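Ximena Ocampo
Okay, a thread, because I promised my sister I would stop telling her about this on the phone and tell the rest of you instead. It's about mending. Specifically, it's about how I stopped being scared of it this winter, at my age, with a closet full of clothes I had basically given up on.

Ximena Ocampo
It started in December with a black cardigan. I love that cardigan more than is reasonable (it has been to two weddings and a funeral), and the elbow had worn so thin you could read through it. I kept it folded on a chair for weeks, as if it might get better on its own with enough rest!

Ximena Ocampo
So I finally sat down one evening with a darning needle and a mug under the sleeve, which is what my grandmother used in place of a proper darning mushroom. You start well outside the hole, on fabric that still has some life in it, and run your stitches back and forth. Then you turn and weave across, over and under. It's slow going, but oh, it's a nice kind of slow.

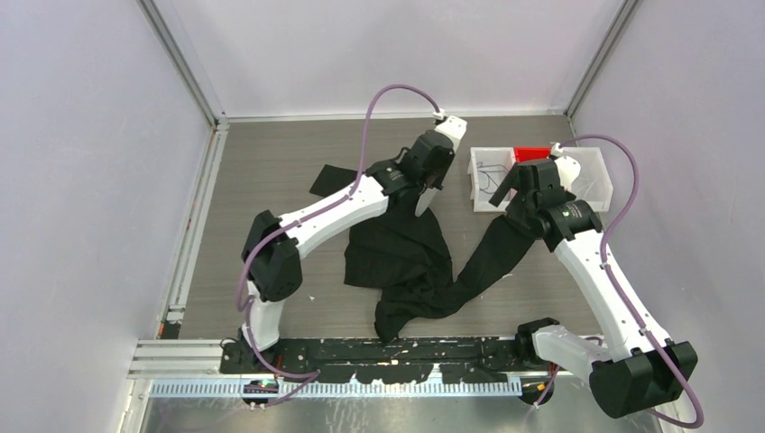 Jérémie Besnard
Do you match the yarn exactly, or go a little thinner? Mine always come out like a scab.

Ximena Ocampo
Thinner, Jérémie, every time! I had the same trouble. My first patch was so thick I could feel it every time I leaned on the kitchen table. Now I split the yarn and use half the strands, and I leave a tiny loop at the end of each row so the patch has somewhere to go when it's washed.

Ximena Ocampo
Next up was thread. I had been using whatever was in the cookie tin, and some of it was my mother's, and it snapped if you so much as looked at it. Give yours a good tug before you trust it with a seam. If it breaks in your fingers, let it go, even if it's a pretty color and you feel bad about it.

Ximena Ocampo
The shop on Olvera has a bargain drawer by the register, and I came home with 5 spools and no memory of deciding to buy them. Dark gray has been the useful one. It disappears into black, navy, and that muddy green every coat seems to be. I'd buy that before anything else if I were starting over. 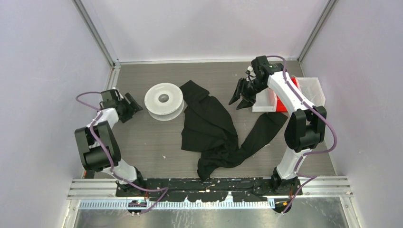 Polyester or cotton for jeans, though? My husband goes through the knees like you wouldn't believe, and the cotton never lasts the season.

Ximena Ocampo
Polyester for the knees, I'd say, and put a patch on the inside first, cut bigger than you think you need. Round off the corners so they don't curl up. Then lots of little rows of stitching right over the worn part. Tell him they'll be stiff for the first few wears and he's not to complain!

Ximena Ocampo
Anyway, the cardigan is back on my shoulders as I type this, lumpy left elbow and all. Tomorrow night I'm starting on the pocket lining of my good coat, where I've been losing bus change since last spring. If anyone has a trick for getting at a lining without unpicking the whole hem, please tell me before I get the scissors out.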